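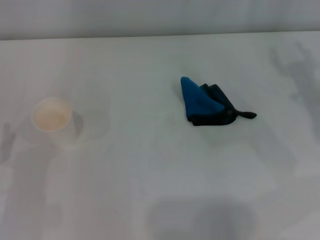 Voltetby Two-Tone Cleaning Cloth

If you have ever wiped down a kitchen table three times and still found a smear when the sun came in, you will understand why we started selling these. The Voltetby is a soft, two-tone cloth for tables, counters, desks and shelves, and it is the one we reach for in our own shop when something gets spilled (and with the amount of coffee we go through, something always does!).

We carry it in a blue two-tone, sold singly or in a pack of 3. The two colors are handy if you like to keep your wiping straight. Plenty of our customers use the blue part for the damp pass and save the other one for drying, and after a week or so you do it without thinking. Others pay no attention to the colors at all and just scrunch it up and get going, and it works perfectly well that way too.

Each cloth is washed once before it is packed, so you can use it right out of the sleeve. Wring it out well before you start. A lot of people use far too much water, and on a white or light-colored top that is usually where the streaks come from - the cloth should feel cool and barely damp in your hand. Fold it in half and then in half again, wipe in long strokes from the back of the table to the front, and turn to a fresh side when the one you are using starts to drag. For a cup ring that has been sitting since breakfast, lay the damp cloth over it for 2 minutes and go have the rest of your coffee. It will come up much more easily.
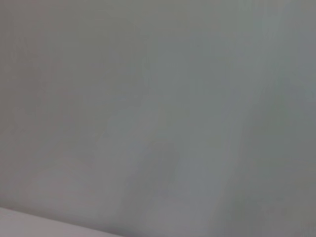 Matte surfaces deserve a word of their own, and we get more mail about them than anything else. They hide fingerprints nicely but they do hold on to a greasy film, and you may not notice it until you look across the top from low down, with a lamp or a window on the far side. Use a drop of mild dish soap in a bowl of warm water, wipe, rinse the cloth, wipe again, and then dry with a second cloth. Please skip the scouring powder. It can leave shiny spots on a matte finish, and those are very hard to get rid of.

Washing and care

Machine wash warm with other cloths of the same kind. Leave out the fabric softener, and keep them away from towels that shed lint, or you will be picking fluff off your table for a month. Tumble dry low or hang over the faucet. The blue may give off a little color in the first wash, so don't put it in with your good white napkins. Jamie Mottram in our packing room has put hers through almost 200 washes and still uses it on her desk every day, although she admits the corners have gone a bit wavy.

Ordering

Single cloths and packs ship from our Clestovville shop. Cafes, schools and offices can order by the carton of 300; write to Fadi Sleiman for carton prices and he will get back to you himself, usually with more advice on coffee stains than you asked for. Local pickup is available at the Drerkorcombe counter if you choose it at checkout.

Goes well with: Kamel dish soap, unscented, and the Kamel wringing bowl.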